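The shift log at the Virik annex had a column for failed grasps and a column for operator remarks. The second column was mostly blank.

The operator took the left station at six and closed her hands around the leader arms. Task 83 was cloth: pick one piece, lift, hold, release. The follower arms copied her with a lag she had stopped noticing in June. Burby, the scheduling software, wanted 427 clean demonstrations before it would unlock the next task. She had 1103 attempts on file.

She switched to the wrist view and lowered the left arm toward the corner.

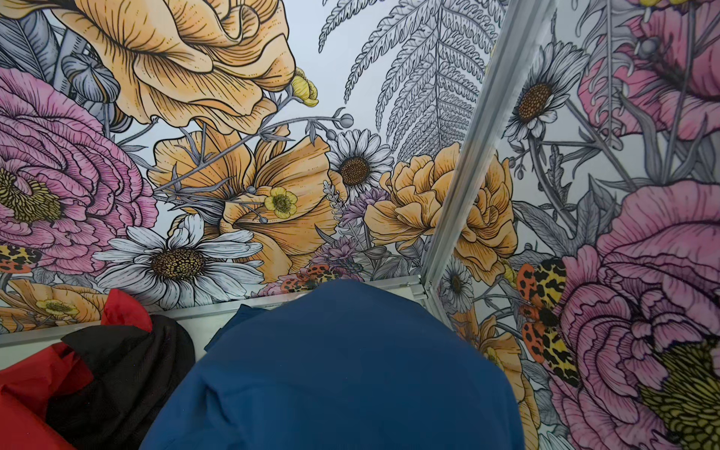

Wrist view, Task 83: blue, red and black cloth under the flowered panels.

The blue piece had folds, and folds were easy. She pinched one, raised it and held for the required interval. Released. Burby logged a pass.

The mesh was different. It lay over part of the red piece, and the fingers took both. She opened them, backed off and came in again at a lower angle. Both again. On the third approach she stopped short and waited, watching the orange moth on the wall.

Burby asked whether the pause was part of the demonstration.

She considered the remarks column. Then she pressed yes, and closed the gripper on the mesh.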